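Thread: White work surface, power strip lying on top – fix it or leave it loose?

parik_87
Hello all. I have made myself a work place for small repairs and I would like opinions before I screw anything down. The table is light wood, and I want to keep it nice, so I work on a white surface. It is matt and very plain, and small screws are easy to find on it. 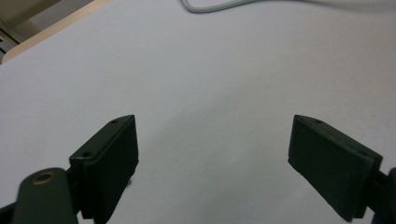
My question is about electricity. I plug and unplug things maybe 30 times in one afternoon, and the wall socket is behind a cabinet. So the power strip lives on the table with me. Should I fix it to the edge, or is it fine to leave it loose?

Zandik
Fix it. A loose strip moves each time you pull a plug, and then you need one hand only for holding it. I put mine under the front edge with two screws in December and I never think about it now.

shiferaw
I don't agree with Zandik. Under the edge you cannot see the sockets, and you push the plug three times before it goes in. Flat on the table is better for the eyes and for the wrist. What do you do with the rest of the cord?

parik_87
The cord I only coil and push to the back.
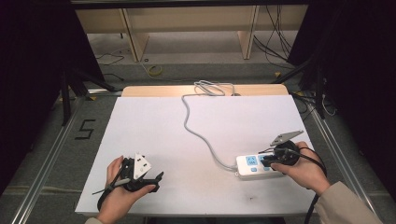 Plugging in at the white strip, with the grey cord coiled at the far side of the board.

Mine has a small blue button and I like to see it. That is my problem with hiding it under the table.

Elsie Prendergast
I would put a strap on that coil. A loose one opens again and comes slowly towards you over the day. Also please unroll it fully if you ever use a heater or a kettle on the strip. A wound cord can get hot with a big load. For a small lamp I would not worry.

Zandik
Elsie is right about the cord. I still say fix the strip. White foam board is soft and the feet of the strip will mark it.

parik_87
Marks I can accept, a new board costs less than my lunch. What would you use for fixing, if not screws?

Prandeck
Hook and loop tape, 18 mm wide, two pieces across the back of the strip. It holds well when you pull, and you can take it off for cleaning. Don't use double-sided foam tape, it tears the paper from the board. I have done this – twice.

shiferaw
The tape of Prandeck is a good middle way. Put the strip on the right if you are right-handed.

parik_87
Thank you, I will try the tape first. If it comes off I will write here again and Zandik can be happy.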